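Workplace Guides > Automation > Getting Started

24th July, by Belmiro Leitão

Section 4. Handing the first job over to the arm

By now your Dreketti arm is bolted down and the people on the Ullgate bench have probably been walking past it for a day or two, wondering what it means for them. Please take ten minutes with everybody before you press anything. Folks who used to do all the lifting will now mostly be setting out parts and checking finished ones, and that's a real change in somebody's day, so let them ask whatever they like!
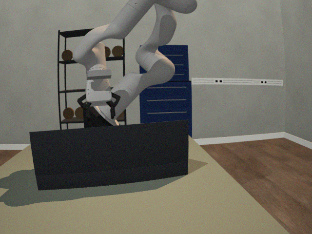
1. Agree on who looks after the arm on each shift, and write the name on the board.

2. Open the Kaijage planner and run the job in simulation first, with the gripper open. Let the whole crew watch (the old hands tend to spot an awkward reach long before the software does).

3. Set the speed to 10 percent and run the real job, with one person at the stop button.

4. Raise the speed a little at a time, up to 49 percent in the first week.

Note: Breaks stay where they were. The arm can wait.

Caution: Never reach over a panel or into a bin while the arm is powered, even if it has been still for a good long while. Press stop, then reach.

5. After 235 cycles, sit down together again and go over what feels better and what feels worse. Changes to the job go in the shift log.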